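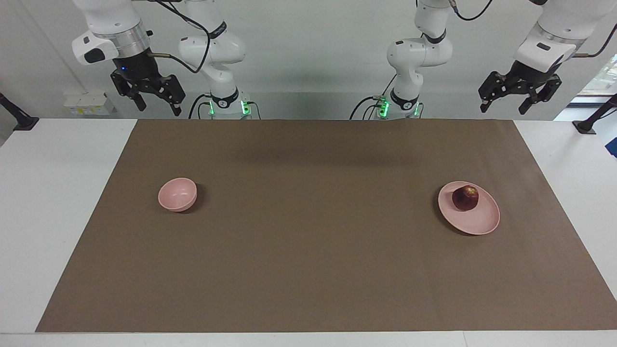
One reader wrote to ask whether brown paper is really better than a cloth for laying things out, as her cloths always end up in the wash. For our purposes it is. Paper lies flat, it can be thrown away, and pale or pink crockery shows up well against it.

This page belongs to the Ernley tableware pages, which are about plain bowls and plates. We started in April with white dishes and have now moved on to colours. Click on a picture to see it larger.

Pink bowl and plate, with fruit
A small bowl on the left, and a wide, shallow plate with a raised rim on the right. Both are the same muted pink. The single dark red fruit is on the plate and the bowl is empty.

Notes on the set
We list these under the name Eline, which is our own name for the colour and will not help you in a shop. Readers looking for something similar should try a second-hand shop first, as odd bowls and plates are often sold singly there. A small bowl of this kind is useful for nuts, olives or a portion of berries. The plate shape suits cake or sliced fruit, and the raised rim keeps juice off the table.

On paper
We buy ours on a roll, 60 cm wide for small layouts, and use something larger for a whole table. It curls at first. Leave it overnight under a few heavy books, or roll it the other way for a minute.

The next gallery is Tostska, with 23 pictures of serving dishes. Comments are open for 8 weeks.

Page updated September 27, 2026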